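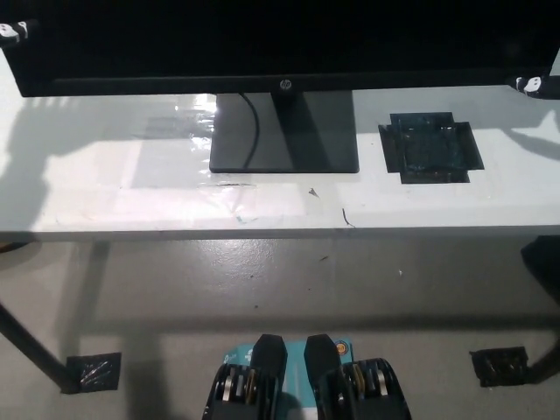 Step 1: Get everything off that you can lift

I put off cleaning my desk until the light comes in low in the late afternoon and every streak on it shows up at once. Mine is a plain white top, and white is lovely for about a week (then it's all hairs and specks and mug rings). So first, move it all. Keyboard, mouse, papers, the pen cup, the cup that used to be a pen cup. The monitor can stay for now, but shut it off and let it cool while you work.

Step 2: Dry dust before anything wet

Take a dry microfiber cloth and go from the back edge to the front in long passes. If you spray first you just make mud, and the little hairs glue themselves down near the front edge and you chase them all over the place. Don't forget the monitor's base. A glossy black base shows dust worse than anything else I own!

Step 3: Decide about the plastic

Lots of white desktops end up with clear film or wide clear tape over part of them. If yours is still flat and stuck down well, leave it and wipe over it gently. If it's wrinkled, crumbs get in under the edges and I say pull it. Warm one corner with a hair dryer on low, lift it with a fingernail or an old gift card — never a knife — and peel back slowly, low to the surface. I did a strip 2 inches wide at a time and it took me 15 minutes.

Step 4: Black tape

Same idea, more patience. My friend Olesia marks the spot for everything on her desk with black tape and she swears by it. If you like your tape marks, just run the cloth along the tape and not across it, so you don't roll up the ends. If you want them gone, warm them, peel, and then dab the leftover goo with rubbing alcohol on a cotton pad. Try it on a hidden bit first, because some finishes go cloudy.

Step 5: Wash and dry

One drop of dish soap in a bowl of warm water, cloth wrung out hard. Wipe, rinse the cloth, wipe again, then dry it right away with a towel.

Step 6: Screen and cables

Only a dry, clean cloth on the screen, please. Wipe the lower bezel too, where the fingerprints collect. Then look at your cables. If one flops down in front of the monitor's neck, feed it around the back and hold it with a twist tie. Leave some slack so you can still tilt the screen.

Sweep the floor last, since half of what was on the desk is down there now.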